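Facilities > Inspections > Kitchens and Activity Rooms
Print this page | E-mail this page

Riltenbridge Community Building - Work Surface and Board Checklist, May
Inspector: Florencia Rivadeneira
Site: Huststead annex, ground floor

1. Fire exits clear and signed. PASS
Comment: Rear door closer is slow. Adjust before next visit.

2. Extinguishers in date, pins sealed. PASS
Comment: Unit 1009 has a scuffed label, still legible.

3. Outlets near sinks protected. FAIL
Comment: Outlet left of the prep sink did not trip on test. Taped off. Work order 549 raised with Havlíček.

4. Hot water at hand sinks. PASS
Comment: Lever on sink 2 is stiff.

5. Floor free of trip hazards. PASS WITH NOTE
Comment: Mat by the serving hatch has curled at one corner. Replace it - do not tape it again.

6. Shelving fixed to wall. PASS
Comment: Upper shelf is marked for 100 lb. Large stockpots go on the floor rack.

7. Wooden boards: glue joints closed, no splits, no raised grain. PASS WITH NOTE
Comment: Run a fingernail across each joint. Any joint that catches goes on the repair list. Check both faces, then check for rocking on a flat surface.
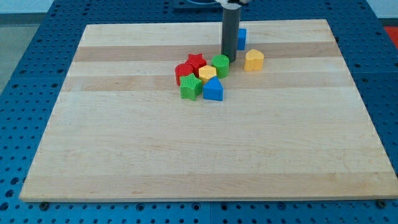
Oil boards with food-safe mineral oil and stand them on edge overnight. Boards used for activities are not to go back into food use. Mark them on the underside.

8. Metal tables: feet level, no burrs. PASS
Comment: One foot pad missing in the activity room. Spare fitted from stores.

9. Cleaning products locked away. FAIL
Comment: Cupboard key left in lock at 9:40 a.m. Grultura degreaser has no data sheet in the binder.

Reinspect items 3 and 9 only. Item 5 can be closed by e-mail once the mat is in place.

2 comments | 0 shares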